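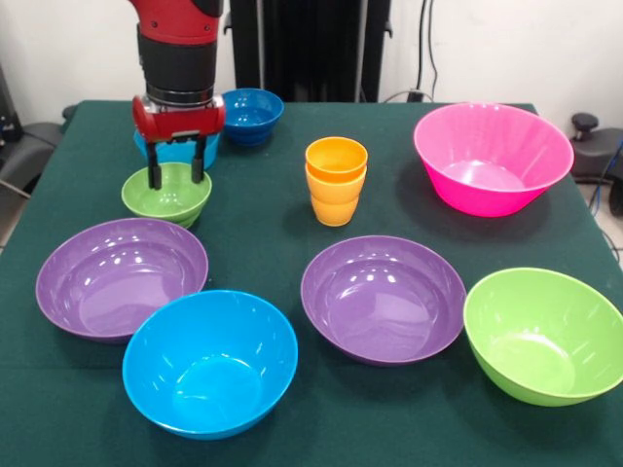
Households wanted to live with a set of stacking bowls and find fault with it

Jasterberg tests ordinary household goods in ordinary households and prints what people tell us, including the dull parts. We are looking for homes to try the Vakance range of plastic bowls and cups, sold by Tannous as "the last set your kitchen will ever need". We have heard that sort of thing before. It was said of the folding colander, and most of you will remember how that went.

The claims, as they appear on the leaflet, are that the bowls save a whole shelf, that the cups come apart with one hand, that the colours help everyone in the family put things back where they belong, and that the set "tidies itself". Bowls do not tidy themselves. The other three might be true in some kitchens and we would like to know which.

What you would be doing

You use the set for six weeks in place of whatever you mix, serve and drink from now. You put it away every evening in the cupboard where your present bowls live. You keep a short diary, a line or two a day, saying what you used, where it ended up and what annoyed you. At the end you write it up in your own words, up to 2,000 of them, though we have had very good reports that fitted on a postcard.

Please don't buy a new cupboard, clear out an old one or reorganise your shelves for the test. The last time we tried anything that stacks, several households had a big sort-out the weekend before and then told us how roomy everything felt. We had to set those reports aside.

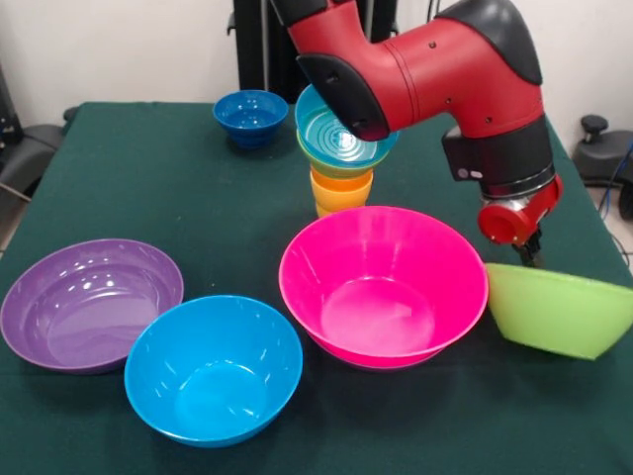 Stacking sets are sold on how small they look put away, and hardly ever on the state they are in at half past six with the tea half made. That is the part we care about. Spread over a green cloth, with the big pink bowl and the wide purple one both out and a stack standing in the middle, the range takes up a fair stretch of table. If you have a narrow worktop, or a table that also has homework and post on it, we want you more than we want people with an island. Tell us where the bowls went when you ran out of room. The floor is an acceptable answer.

Who we are after

We would like a mix of homes: people living alone, families with small children, shared houses, and at least some people who have trouble with grip or with reaching high shelves. The one-handed claim matters most to that last group and it is the one we trust least. You need to be over 18 and to cook or prepare food at home on most days. Beyond that we aren't fussy. Messy kitchens are welcome.

You can't take part if you or anyone you live with works for Tannous, or for a shop that stocks Vakance. We also turn down people who review products for a living, and people who write "I love being organised!" on the form, unless they can persuade us that they'll say so when something is a nuisance.

What we would like you to look out for

Bowls that stick together after washing, and how you got them apart. Cups that wobble when stacked. Whether a small bowl left inside a large one gets forgotten there. Staining from tomato, curry and beetroot. Rims that hold water. Whether anyone in the house besides you puts anything back in the right order, and whether colour had anything to do with it. Mireille Bataineh, who runs our kitchen tests, has bet a packet of biscuits that the colours make no difference at all. She would be happy to lose.
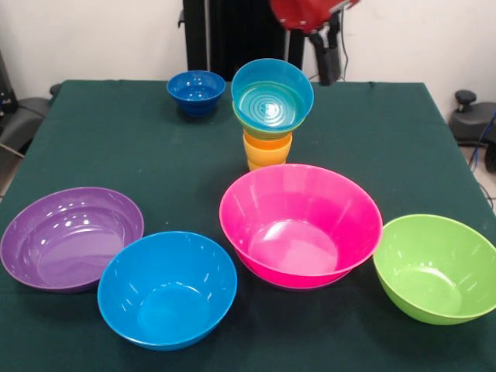 Do we get to keep the bowls?

Keep them, give them away or send them back at our expense, as you like. The one thing we ask is that you don't sell them before the report is out.

There is no fee. We pay postage and send a shopping voucher once we have your diary, whatever it says. A glowing diary gets the same voucher as a furious one. Tannous has supplied the sets but will not see your diary, your name or our report before it is printed, and Dougal Mowat, our editor, has that in writing. He tends to get things in writing.

You may wonder whether free bowls make people kinder than they should be. So do we. Half of the households will be given the set, and the other half will be asked to buy it from a shop, keep the receipt and claim the money back from us. If the two halves disagree we will say so in print. You can tell us on the form if paying up front would be difficult, and you'll be put in the first half.
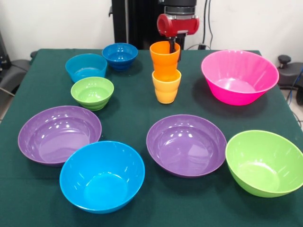 We will also ask you to do one deliberately awkward thing in the fourth week, namely to stack the whole set in the wrong order, big and small and cups wherever they'll go, and leave it like that for two days. Most cupboards look like this anyway. The leaflet only ever talks about the right order.

For the Flistavham storage trial we sent out 274 diaries and got 273 back, so please don't apply unless you mean to finish. (If you have the missing one, we would still like it.) Results of the bowl test should appear in August, provided the writing-up goes better than it usually does.

How to apply

Write to the Jasterberg test desk, quoting reference 404, and tell us who lives with you, what you keep your bowls in at present and the last thing you bought for the kitchen that turned out to be a waste of money. A few sentences will do. Photographs of cupboards are useful but please don't tidy them first.

Applications close on Jan 31, 2025. We reply to everyone, usually within a fortnight.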